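Maltside Residents' Association
Minutes of the general meeting held in the Brirkov Room, January, 7.30 pm

14 shares
3 comments

Present: Petronella Venter (chair), Mahsa Farahani (minutes), Tarmo Paju, Faisal Marwat, Zanele Potgieter and 22 members.

Apologies were received from the ward councillor and from the allotment society.

1. Minutes of the last meeting

Agreed as a true record with one correction. Under item 4, "Waltcombe Road" should read "Waltcombe Lane". Signed by the chair.

2. Matters arising

The grit bin at the top of Waltcombe Lane has been refilled. The bin by the bus shelter has not. Tarmo reported that the council has it down as a private bin and wants proof that it was theirs to begin with. Mahsa has the original letter and will send a copy.

The dropped kerb outside the chemist is still waiting for a date. Two members said that wheelchair users are going the long way round by the car park, where the surface is poor. Zanele to write again and copy in the councillor.

The noticeboard key has been found.

3. Flooding on the lower footpath

This took up most of the evening. The path between the weir and the old malt store was under water for much of November and again over Christmas. Faisal had walked it that afternoon and said the water had gone down but the edge nearest the river was soft, and one of the fence posts was leaning badly.

The chair read out a reply from the council's drainage team. They accept that the culvert under the path is partly blocked. They intend to clear it before spring but would not give a week. They do not accept that the path needs raising.

A member from the lower cottages said the culvert was cleared three years ago and the path flooded the same winter. In his view the pipe is too small. Another member disagreed and thought the trouble started when the hedge came out of the top field. There was some discussion of who owns the ditch. Tarmo thought the farm did, as far as the second gate, and the council from there on. It was agreed that this needs settling before any more letters go out.

Zanele asked whether the path could be closed officially while the edge is soft. Several members were against this – it is the only level way to the school on foot. It was agreed to ask for a warning sign and a temporary barrier on the river side only.

Actions: Tarmo to look up the ditch in the parish map book. Faisal to photograph the post and the soft edge and send the pictures to the drainage team. Petronella to ask for the sign and the barrier.

4. Accounts

Petronella presented the figures on behalf of the treasurer's post, which is still vacant. The balance stands at a little over £2,000 once the hall hire is paid. The insurance is due in March and will take a good part of it.

Membership is 51 households. The subscription was discussed. A proposal to raise it from £8 to £10 was put by Mahsa and seconded by Tarmo. One member asked for a lower rate for people living alone. The chair said this had been tried before and caused more work than it saved, but she would not rule it out. The rise was carried, with four against. The lower rate will come back to the next meeting as a separate item.

Anyone willing to take on the accounts is asked to speak to Petronella. It is mostly one evening a month, and the books are in good order.

5. Ntuli Hall bookings

The hall has a new booking form and the old paper diary is no longer in use. Some regular groups had not been told, and the choir and the toddler group were both down for the same morning. This has been sorted out, with the choir moving to the small room until Easter.

The heating now comes on half an hour before the first booking. Members who find the hall cold are asked to tell Mahsa and to leave the thermostat alone.

The Saturday litter pick will meet at the hall from now on, as the car park gate at the malt store is locked at weekends. Gloves and pickers are in the cupboard under the stairs.

6. Repair and making table

Zanele gave a short report. The table has run in the small room once a month since the autumn. Lamps, toasters and zips are the most common jobs. Electrical items are only taken when Faisal is there to test them.

There has been interest in 3D printing small replacement parts, such as knobs and curtain hooks. Zanele would like to collect used spools, which can be wound with garden wire or fairy lights. Anyone with spools to give away can leave them in the box by the kitchen hatch.

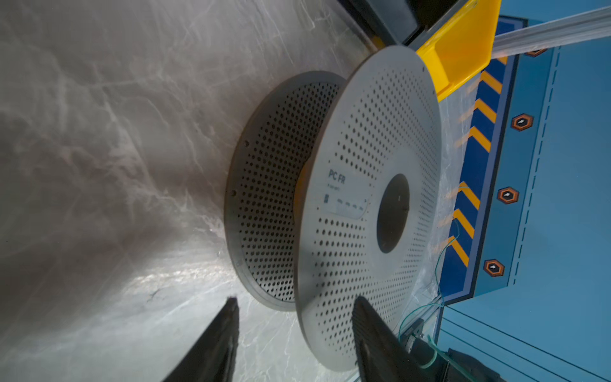 Item 6: a grey filament spool with a perforated flange.

A member asked if the table would take broken umbrellas. Zanele said yes, but only for the older sort with metal ribs.

With the choir now in the small room on its usual morning, the February table will move to the afternoon, starting at 2 pm. Tarmo to change the poster.

7. Summer fair

Early discussion only. The school has asked us to avoid the last weekend of term. The band that played last year is willing to come back for the same fee. The chair asked for someone to take charge of the stalls and Mahsa agreed to do it for one more year, on the understanding that she has help with the tables. Two members gave their names.

Parking was a problem last time and there were complaints from Waltcombe Lane. Faisal suggested asking the farm for use of the top field, if it is dry. Petronella said this should wait until the question of the ditch is settled, so that we are not asking for a favour and complaining in the same letter. Agreed.

8. Any other business

The street light outside the post office is on all day. Faisal has reported it twice and will report it again.

A member thanked those who cleared leaves from the war memorial steps.

A set of keys on a green ribbon was left at the December meeting. Mahsa has them.

9. Next meeting

March, 7.30 pm, Brirkov Room. Items for the agenda to Mahsa two weeks before, please. The meeting closed at 9.15 pm.

14 shares
3 comments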